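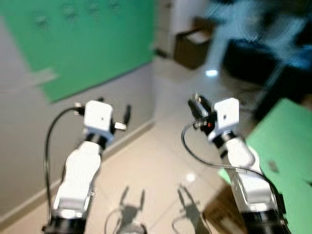

Both arms up, between the green panels.

I spent most of September teleoperating a pair of arms at Plonstead, and a few people have asked what the days are like. Mostly they are repetitive. You hold two handles, the arms copy your hands, and everything you do is saved so a model can learn from it later. One run through the task is an episode. My target was 100 episodes of the same job, which was picking up a folded cloth with both grippers and laying it in a tray.

It took me 112 to get there. The extra ones were thrown out. Several were my fault for letting go of a handle too early, and a couple were lost when the recorder ran out of disk space and kept showing the green "saving" message anyway. I check the folder size before I start now.

The hardest part for me was slowing down. With my own hands I would grab the cloth, notice it was crooked and fix it without thinking. Through the arms I can't feel the cloth at all, so I have to look at the fingers, close them, look again and then lift. If I rush, the arm lags a little behind me and I end up correcting for something that has already been corrected. Those episodes look shaky when you play them back, and the model picks up the shakiness along with everything else.

I also had to stop being clever. Around the middle of the month I found a quicker way to do it, left hand first, and used it for 39 episodes before I mentioned it to anyone. The rest had been right hand first. Mixing the two made the first trained version hesitate with both arms over the cloth. We kept the left-first ones in a separate set and I went back to the old way for everything else.

Cables are the other thing. Each wrist has one hanging off it, and if you turn the wrist the same direction every time it slowly winds up. I bring both arms up and unwind them between batches. Someone at the Pultier site clips theirs down tighter, but then you lose some reach, and I needed the reach for the far side of the tray.

My shoulders were sore the first week. Lowering the chair helped a lot, and so did taking a break after every 2 batches even when I felt fine. I do the fussy episodes in the morning and the easy ones after lunch.

Next up is a task with a lid, which means one arm has to hold still while the other one works. I have tried it a few times and my holding hand drifts.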